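Ticket 2978
Subject: Drawer unit stiff near the end, and the fork won't sit still on its rest
Opened by: Triin Butkienė
Opened: September 2021
Product: Jarkis one-drawer table unit, brown stain, black bar handle
Also mentioned: Fondis cutlery rests, white
Status: Open, waiting for part

Triin Butkienė wrote:

Hello Jarkis people! I've got two niggles, one with your drawer unit and one with the little white cutlery rests that I bought at the same time from Dierckx. I know the rests are Fondis and you may well tell me to go and bother them, but the man at Dierckx said to put it all in one ticket, so blame him.

The drawer first. It's the small square unit with the reddish-brown top that looks as if it's been in a barn for years (I love the top, please don't change the top). I keep it on a white table and the cutlery for the table lives in it. Opening is lovely. Closing is lovely as well until the last bit, and then it goes stiff and I have to give it a shove with my hip. If I shove, everything inside slides to the back with a crash, and then I'm fishing for teaspoons.

Second thing, the rests. The fork sits across the dip beautifully if I put it down gently and then it creeps. Not far, but by the time I've done the next place it's pointing at the salt. The knives are better behaved. I've had a go at a few things already and I'll write them up below as I do them, I like a list.

Triin Butkienė wrote:

Right, first go at the drawer. Emptied it completely and tried it with nothing in. Still stiff. So it isn't the weight of the cutlery, which was my theory and I was rather attached to it.

Then I took the drawer right out and had a look at the inside with a torch. The wood in there is the bare pale pine, nothing on it at all, and it feels a bit furry along the bottom of the left side. Gave it a wipe with a dry cloth and a fair amount of dust came off. Put it back. Better for three pushes and then stiff again.

Laimutė Vaher (Jarkis customer help) wrote:

Hello Triin, thank you for such a full write-up, and one ticket is fine. I'll pass the fork question to Fondis if we can't sort it here, though I use the same rests at home so I may have an opinion or two.

On the drawer, could you try these before we do anything drastic?

Rub a plain white candle along the bottom edges of both sides of the drawer, and along the runners inside the unit. Plain wax only, please, no oil and no furniture spray. The inside is unfinished and will drink oil, and then it swells and you're worse off than when you began.

Check that the handle screws are tight but not biting. They come through from behind and if one has worked out a little, its head can rub.

Have a look at where the unit stands on the table. The handle on that model hangs lower than the drawer front, so it needs clear air under it. If the unit is set too far back from the edge, the handle can touch the table top on its way in.

Let me know how you get on.

Triin Butkienė wrote:

Candle done! I only had a birthday candle so it took an age. It's a good deal smoother on the way out. On the way in it's smooth, smooth, smooth, stiff. Same place.

Handle screws: the left one was loose, a half turn or so. Tightened it. I got very excited and told my sister on the phone that it was mended, and then I shut the drawer and it wasn't.

I've been reading your third one over and over and I feel a bit of a fool. The handle does hang down under the front, and I had the unit wherever it looked nice, which was well back from the edge. I'm off to move it.

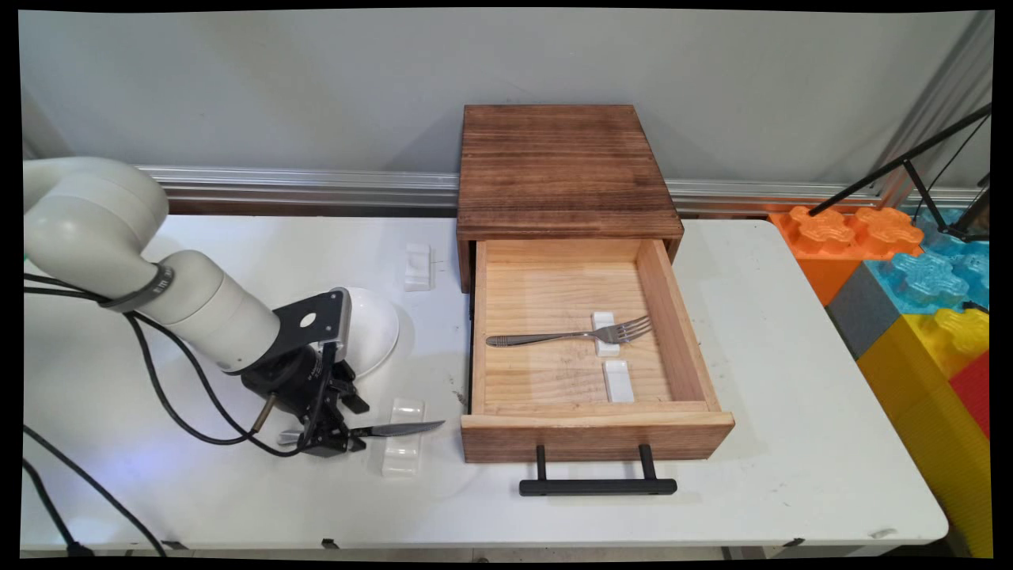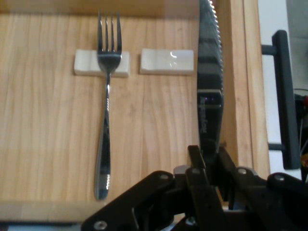 First picture: the Jarkis unit with the drawer pulled out, handle just over the table edge. Second picture: the fork on the left-hand rest, right-hand rest free.

Triin Butkienė wrote:

Sorry, pressed send before I'd typed anything. So you can see in the first one how the handle ends up when the drawer's out. It's past the edge and there's nothing under it. The trouble comes on the way back, when it has to get over the edge. I lay on the floor and watched it (my knees are still cross with me) and the bar brushes the edge of the table, rides up on to it and lifts the whole front of the drawer a hair. And of course once the front's lifted, the back digs in. Stiff!

I'd never have spotted it from above. From above it looks as though the drawer is sticking inside the unit.

I've now brought the unit right forward, so the front of the box is level with the table edge and the handle stays in fresh air the whole way. Opened and shut it all through the news. Not one hip shove.

What I don't like is having it so near the edge. There's a small person who visits and she loves a drawer, and I can see her hanging off the handle and the lot coming down. Is there anything I can do so it can go back where it was? Could I turn the handle up the other way?

Laimutė Vaher (Jarkis customer help) wrote:

Please don't feel a fool, I see this a lot with that model. The feeling in the hand is just the same as a swollen drawer and nearly everyone takes a plane or sandpaper to it first, so you've done well to stop at a birthday candle.

You can't turn the handle over, I'm afraid. The posts would need new holes higher up in the front, and if you drill those yourself the old ones will show. There are two other ways round it.

We make a set of clear stick-on feet, 14 mm high, that lift the unit enough for the bar to pass over the table top. They grip well on a smooth surface and you can set the unit back as far as you like. The set is called the Nastex lift set, after the people who make the pads for us, and I can send you one free of charge as the leaflet in your box should have mentioned the handle and I suspect it didn't.

Or we can swap the bar for a small knob that goes in the middle of the front. That one would mean sending the drawer back to us.

With a small visitor in mind I'd go for the feet, set the unit well back, and take the heavy things out on the days she comes.

Now, forks. In your second picture you've got the neck of the fork lying over the rest, just behind the tines, with the handle running down on to the wood. I do mine like that too and I think it's the right spot. A long slim handle does like to swing, though. Two things to try. Wash the rests in hot water with a drop of washing-up liquid and dry them properly, as they sometimes come out of the packet with a bit of a film on them. And check the thing they're standing on. If your tray has any bow in it, the rest rocks and the fork goes with it.

Triin Butkienė wrote:

Feet please! No leaflet about the handle in my box, I've just been through the recycling. There was one about stain and sunlight and one in a language I don't have.

Rests washed and dried. I did one and left the other unwashed so I could compare, which made me feel very scientific. The washed one squeaks when you run a thumb over it and the other doesn't, so there was something on it. Fork on the washed rest stayed put while I laid the rest of the table. Fork on the unwashed one went for a wander as usual. So that's that, I've washed the lot.

The tray has a tiny bow in it as well, you were right. I put a marble on it and it rolled off to one side, quite slowly. It isn't one of yours so I shan't complain to you. I've found that if I set the rests with the grain running straight up away from me, they sit flat, and if I turn the tray round they rock. No idea why, same tray, but I've put a pencil mark underneath so I know which way round it goes.

One more while I've got you. Can the steak knives go loose in that drawer? The pine's so soft that I've already got one small nick in the bottom from a point going in. I've been laying them flat at the back for now with a tea towel over them.

Laimutė Vaher (Jarkis customer help) wrote:

I'd keep serrated knives off bare pine if you can, they'll saw at it every time the drawer moves. A bit of cork sheet cut to size does nicely, or felt if you don't mind crumbs. Flat, points to the back, handles towards you. Don't glue the cork, just let it lie, so you can lift it out for a shake.

The nick will mostly come up if you put a damp cloth on it and hold the tip of a warm iron there for a moment. Let it dry overnight with the drawer open before you put anything back.

The lift set is out of stock until October, sorry. I've put your name on the first batch and I'll leave this open until you tell me they've arrived and they fit. Until then please keep the unit forward as you have it, and perhaps a cushion in front of it when the small person's in.

Triin Butkienė wrote:

Lovely, thank you. Did the iron thing on the nick and it's gone to a faint line I can only find with a fingernail. Cork's on the shopping list.

I've put the unit up on the sideboard until the feet come, it's deeper in there and she can't reach. Drawer still shuts with one finger. Will report back.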